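News from the Didisby robot room

It has been a busy January for the Fulell project, and we have finally got to the bit we were most looking forward to - letting people take the controls!

For those who missed the autumn issue, Fulell is our attempt to teach a robot arm small tabletop jobs by showing it how they are done. We write no list of movements for it. A person sits at the desk with a hand controller, drives the arm through the job from start to finish, and the whole run is saved. Do that often enough, with enough different people, and the learning software has something to work from.

All of the driving so far has been done in simulation, using the Trultell set-up on the two big machines by the window. We were a bit sniffy about this at first (everybody wants to play with the real arm, us included) but it has been a joy. Nothing gets broken, you can start again with one key, and the person at the controls can look straight down from the gripper's own point of view.

The first job on the list is numbered blocks and a little wooden tray. It sounds like something for a toddler, and then you try it. Judging how far away the fingers are when you're looking down past them is surprisingly hard, and the shadows fall all over the place, so you end up learning to read those as well. 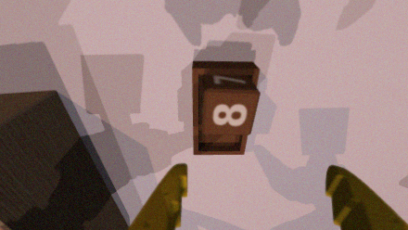 Blocks that sit slightly skewed are our favourites. Most people want to square everything up before they let go, and some don't bother at all, and we are keeping both kinds of run. We'd like the robot to see plenty of ordinary, slightly wonky human work. We also keep the fumbles, as long as the driver recovers and finishes the job, as those recoveries are very useful to learn from.

The saved total stands at 2503 runs, with 203 of them recorded on a single open afternoon when the room was packed and the biscuits ran out. Thank you to everyone who queued!

Next up is the real arm. The bench in the Salgado room has been cleared for it, and we'll begin with guiding by hand, where you hold the arm near the wrist and simply move it where it needs to go. It feels lovely, a bit like leading someone in a slow dance.

The next open session is on Fri 1 February. There are 9 places, each slot lasts long enough for 3 or 4 goes, and no experience is needed. If you've never held a controller in your life, please come - we are rather short of beginners. Sign up on the sheet outside the robot room.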